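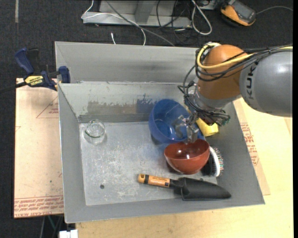

Why does a bowl that looked fine for years suddenly seem worn out? In most kitchens the surface has been going a little at a time since the first wash, and the change only shows when an old bowl sits next to a new one.

Tatsuya Ebihara has spent 14 years looking at old bowls next to new ones. He buys tableware for Zamell, a small chain that sells plain, colored kitchen goods to people who plan to use them every day. His test shelf holds the bowls customers have sent back. A few are cracked, but most are simply dull.

"People write that the color has gone," he says. "The color is usually still there. The shine went, and the shine was doing a lot of the work."

A deep blue bowl is the hardest sell and the most loved, according to Ebihara. Blue shows every mark left by hard water, and it makes rice, noodles and sliced peaches look better than they do in white. Red and reddish brown are more forgiving. Tomato sauce can sit in a red bowl overnight without anyone minding much in the morning. Yellow is bought for children and then used by everybody.

Size matters more than color in the long run. The bowls that last at Zamell are the ones that fit inside each other with a bit of room to spare. When they fit too tightly, people twist them to get them apart, and twisting grinds the foot of one bowl around the inside of the next. Ebihara would like every nesting set to come with a sheet of paper between the pieces and a note asking the owner to keep it. His suppliers have so far declined.

Then there is the brush. Most of the damage he sees comes from scrubbing, and most of the scrubbing is done with the wrong tool. The green pad that comes on the back of a sponge is made for pans. On a glossy bowl it leaves fine circles that catch the light. A brush with soft bristles reaches the bottom of a deep bowl better and leaves less behind, provided it is rinsed and left to dry on its side or hanging up. Standing it bristles-down in a cup of water will ruin it in a season.

Kubo, which makes the soft brush Zamell sells most of, changed its handle last October. The old one was round and rolled off the counter. The new one is slightly flat along one side. Ebihara was against the change and now uses the new brush at home.

The sink itself gets less attention than it should. A metal basin is hard on anything that tips over in it, and bowls tip over all the time. A folded dish towel on the bottom helps. So does washing one or two things at once – the big bowl first, then the cups and small pieces inside it, with the big bowl serving as the basin. Ebihara's mother washed dishes this way, and he thinks it saves water too, though he has never measured it.

He replaces his own bowls slowly. The oldest in his cupboard is 20 years old, bought before he had the job, with a chip on the foot that he smoothed down with fine sandpaper, 600 grit. He eats breakfast out of it.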